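About Flarkemska

Posted Sunday, September 14, 2025 by Elisa Palumbo

Flarkemska develops desktop software for converting and validating scanned documents. The company is registered in Odondale and sells directly to print shops, records offices and small publishers. It has no resellers.

Our main product, Usuga, reads multi-page TIFF and PDF files, corrects skew, normalizes colour profiles and writes archival PDF with an embedded text layer. Batches are limited to 1000 files per job. Input resolution must be at least 300 dpi for the text layer to be generated; below that value the pages are converted as images only. Jobs can be run from the main window or from the command line, and both use the same settings file.

Wukau is the companion utility. It compares checksums between a source folder and its converted copy and writes a plain text log of any mismatch. It is included in every Usuga licence and can also be installed separately.

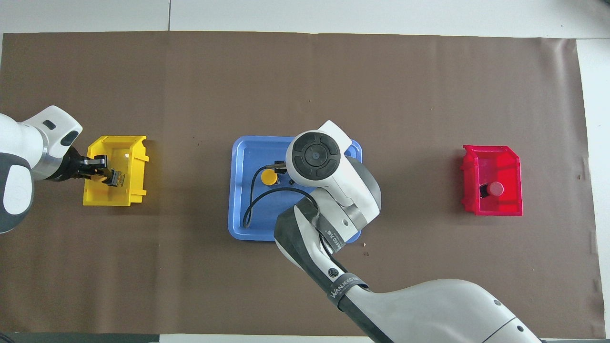 Walter Cárdenas wrote to us in May that the log was the part his office relied on most, but that he would like it sorted by folder and not by time of processing. Both sort orders are now available under Preferences, Logging. The default has not been changed, so existing scripts that parse the log will continue to work.

Licences are sold per workstation and do not expire. A single licence costs $390 and covers minor updates within the same major version. The trial runs for 60 days with all functions enabled; after that, output files carry a watermark until a key is entered. Keys are issued by email.

Support is handled in English and French by the programmers who maintain the code. Please attach the log file and state the program version with any request. Feature requests are reviewed before each release.

This site uses cookies to remember your language and licence region. Accept | Manage settings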